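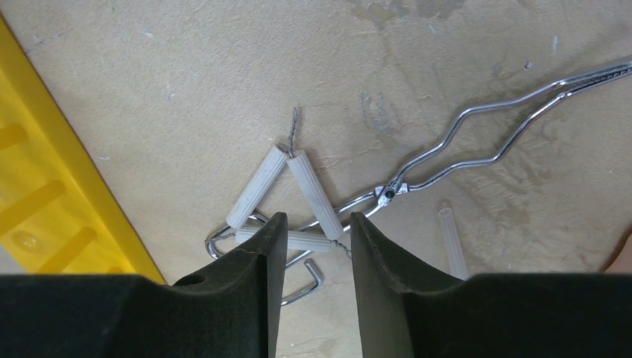

Trallmontは、貸家と小さな店舗の壁を直す会社です。社名の由来をよく聞かれますが、創業時に登記の締切が迫っていたという以上の話はありません。仕事の大半は、前の住人が棚を付けようとして諦めた穴の始末です。溝の入った白い樹脂のアンカーが三つもあれば、たいていの棚は付きます。付かないのは下地を確かめずに開けた場合で、当社の売上はほぼそこから来ています。昨年度の施工は468件、うち壁紙だけで済んだものは2件でした。

拠点はMavthorpeの本店と、Oltarの作業場です。本店には看板がありますが、字が小さいので通り過ぎてから電話をください。見積りは無料、言い訳を聞くのも無料です。2月は退去が重なるため、お返事が遅くなります。

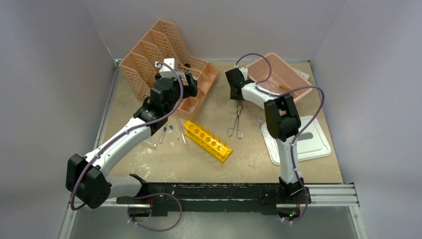
Baek商店街の店主からは、仕上がりはいいが説明が長い、穴ひとつで石膏ボードの歴史まで聞かされた、との感想をいただきました。次からは質問された分だけ答えてほしいそうです。社内で検討し、歴史の部分は希望制に改めました。今のところ希望者はいません。

お受けしていないのは、外壁、屋根、それから「ついでに」で始まるご依頼です。ついでの仕事は本体より長くかかるので、別の見積りにします。
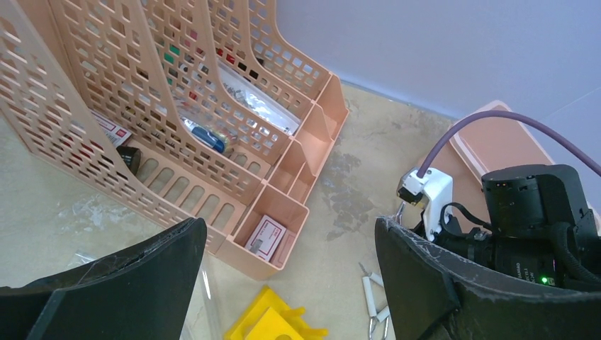
駐車場代も見積りに含めます。後から足すと必ず揉めるからで、これは創業2年目に学びました。土足で上がることはありませんが、スリッパは持参しますのでお構いなく。お茶も結構です。出していただければ飲みます。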